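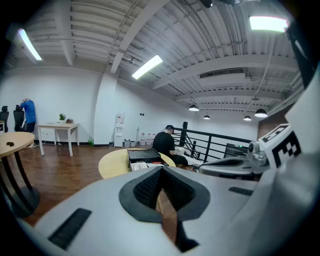
Upstairs room with the ceiling lights on. Dome lamps over toward the railing.

April 2019
Ifor Bevan
7 min read

Upstairs room, layout notes, second go. The first set went in the back of the old book in January and I can't read half of them, so I'm starting over with a sharper pencil and a lot more enthusiasm. I love this room! I know it echoes and I know the stairs land in an awkward place, but you come up and there's all that ceiling with the metal decking and the pipes going every which way, and it feels like somebody left the lid off on purpose. Whoever talked Dilon out of a dropped ceiling deserves a cake.

Measurements first, while I still have the tape in my pocket.

Desk wall to the railing, straight across: 566 cm. I did it twice, once along a board line and once a bit off it, and used the board line. The floorboards are a gift for this kind of thing. Pick a seam, follow it, and you can't wander.

Floor to the underside of the lowest beam: 257 cm. Higher than I had it in January, when I think I measured to a pipe. The pipe does not matter unless we hang something from it, and please let's not hang anything from it.

Width to leave clear by the top of the stairs: 100 cm. I'd like more. A person carrying a chair comes up half turned, with the chair going first, and they need a place to put their feet before they look where they're going. I tried it with the mesh-back chair and wanted every bit of that space.

LIGHTS

There are two kinds of light up here and they do different jobs. The rectangular fluorescents are bright and flat and you can read the small print on a tape measure by them. The black domes on the cords are the ones people like. On their own, late in the day, they make the railing side feel like a café, and I caught myself moving a chair over that way without deciding to.

Problem is the switches. The domes and the fluorescent panel nearest them come on together, so you can't have the café without a piece of the office. I wrote to Dilon asking if that can be split. If it can, I'd run the domes alone for reading and talking and keep the panels for the wall with the desk. If it can't, fine, we live with it, but I'd like to know before I settle where the soft chairs go.

I also tried guessing which lamp cord hangs lowest from across the room and got it wrong. The nearest always looks longest. Measure from the floor up, standing directly under, and have someone else hold the bottom of the tape.

TABLE

The round table stays in the middle. I went back and forth on this. Against the wall it frees up a lovely stretch of floor, and I had it there for most of a morning, and the whole room went dead. People walked in and stood along the edges like it was a school dance. Back in the middle, they gather. It's the pedestal that makes it work, too: no legs at the corners (no corners!), so you can pull a chair in from anywhere and not bang a knee. Light top, pale base, dark floor. It looks terrific and I can say so because I didn't choose it.

Rule of thumb for the chairs: 70 cm from the table edge to the back of a pulled-out chair, and then walking room behind that. I chalked it on the floor to see it, and chalk comes off those boards with a damp cloth and a dab of the Prundska soap. Don't use the green scrubber. There's a dull patch near the desk that I am fairly sure is my own work from last year.

Felt pads: the Jindon stick-on ones are good but they collect grit. Turn the base over once in a while and pick them clean with a fingernail. The stick-on backing holds better if you leave it overnight before you slide anything.

CABLES

This is the part I'd most like help with. A table in the middle means power in the middle, and power in the middle means a cable across the floor with a strip at the end of it. The strip is white, so at least it shows up on the dark wood. The black cable doesn't. I've stepped on it. I bet everyone has.

What I've thought of so far:

Flat cover strip, the rubber kind with a slope on both sides. Cheap, ugly, and it works. Gets kicked out of line.

Drop from the ceiling, since there's a beam in more or less the right place. Tidy at floor level, and it would suit the pipes and cords already up there. Needs an electrician, and the table can never move again. I don't like that second part.

Run it along the boards with fabric tape, parallel to the seams, with one turn at the table. My favorite for now. Following the seam makes the whole thing look intended, and when the table shifts it's five minutes to redo.

Going with the tape until somebody has a better idea. Write it in here if you do!

RAILING SIDE

The curve of the railing is the best line in the room and we keep lining it with stuff. It's such a natural place to set something down. You come up with your hands full, there's a rail, there's floor beside the rail, and down it goes. I do it too. Bags, cups, packets, boxes, and then a week later it's a shelf without the shelf.

So I'd like an actual shelf. Low, open, no taller than the small white cabinet, following the curve if we can manage it. I drew this four ways and the straight-sided ones all leave a wedge of useless floor behind them. Three short units set at slight angles would do. I can build those from the offcuts downstairs, if the offcuts are still downstairs. The backs need to be solid so that nothing rolls through the bars and down the stairs.

The little sunflower can have the top spot. It's cheerful and I like it.

CHAIRS

We have more kinds of chair than I'd remembered, and nearly all of them are black, which I find very restful. The mesh ones are for the desk and for anyone staying put a while. The plain ones can float. I'd keep one by the railing always, facing in, because people drift over there when they want to get their head down over something fiddly and the light's good.

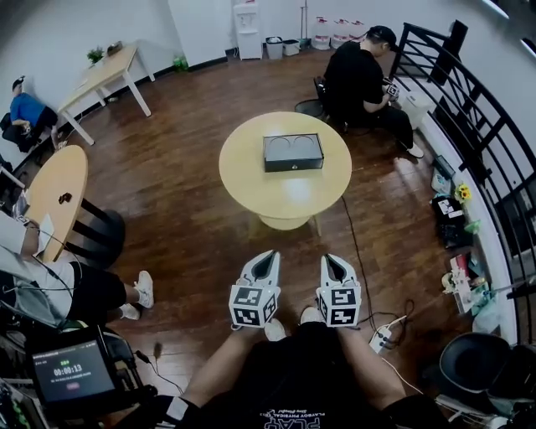
Can a round table and a wall desk share one room this size without getting in each other's way?

With the chairs pulled out at both, there's still a walkway between them, provided the table sits a little toward the railing and the desk chair gets pushed in when its owner leaves.

That came up when I was pacing it out and I wanted the answer written down somewhere. The chair being pushed in is the whole trick. I may put a small note on the desk.

DESK WALL

The pale desk with the plant on it is happy where it is. White legs against a white wall, so it hardly seems to take up space, and the plant gives you something to rest your eyes on. I'd leave the rest of that top as bare as we can stand. If a printer turns up, it goes downstairs. I will fight for this.

The plant is on my list for watering. Villca sold us the potting mix last time and it drains fast, so little and often. Half a cup, not a full one.

WATER AND BINS

Keep the dispenser on the back wall with the bins right beside it. I had a plan to split them up and put one bin by the stairs, and I've dropped the plan, since a used cup gets carried exactly as far as the nearest bin and no farther. Next to the water is right.

The containers lined up on the floor toward the back corner can stay in a row along the wall, labels out if they have labels, but I'd like a strip of free floor in front of them for the mop. Same goes for the pole that's standing there. I always end up mopping around it in a sad little circle.

SOUND

Last thing. Hard floor, hard walls, metal overhead: you hear everything. Clap once by the desk and it comes right back at you. I borrowed a wool rug for an afternoon, about 2 meters on the long side, and laid it under the table, and the change was lovely — voices got closer, chairs got quieter. But the table base rocked on it, and crumbs, oh dear. Next try is fabric panels up between the beams where no one can spill on them. I'll cut one from the gray felt and hang it over the desk end to see if it does anything at all before buying more.

To do

Chase Dilon on the light switches.
Fabric tape, the wide roll, dark brown if they have it.
Look for offcuts before anyone else does.
Clean grit off the Jindon pads.
Cardboard mock-up of the angled shelf, full size, and leave it by the railing for a few days to see what people put on it.
Chalk the clear space by the stairs again, thicker this time.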